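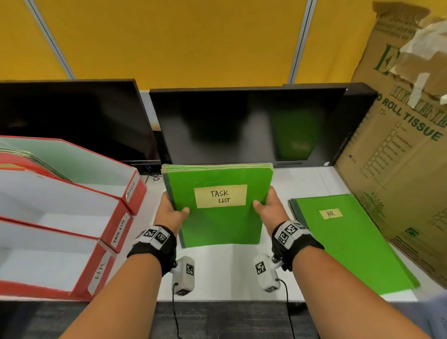
What should a new shooter work on first in a handgun class? Grip, before stance, before sights, before any thought of speed. I heard that within minutes of walking onto the range at Skilstead in February, and I've been repeating it to friends ever since!

The course ran two days under Vivek Bhardwaj, a patient, soft-spoken teacher who can spot a lazy support hand from the far end of the line. We spent the whole first morning on dry practice. Empty pistols, cleared and checked twice, then press after press against a blank berm while he walked behind us and nudged elbows into place. I expected to be bored. I wasn't – my front sight was dipping on nearly every press, and I'd been blaming my ammunition for years.

Live fire started after lunch, at six yards. That sounds close, and it is, but Bhardwaj wanted one ragged hole, and most of us gave him a pattern more like a dinner plate. By late afternoon the plates had shrunk to saucers, and the shooter next to me, a lefty with a well-worn Zellon holster, was whooping after every string.

Day two brought movement and reloads. We worked from the Rathore drill, a simple box of cones with a reload at each corner, and my best clean run came in at 22 seconds. The fast folks were well under that, and I loved watching them, because their hands never seemed to hurry. I fired 280 rounds over the weekend, fewer than I'd packed, and I don't think a single one was wasted.

Bring knee pads if you go (the gravel is sharp), plus a brimmed hat and more water than you think you'll drink. The loaner belts in the Prutenar bay run small, so pack your own if you have one. I'm already signed up for the low-light class, and I've been doing ten minutes of dry practice every night after the dishes.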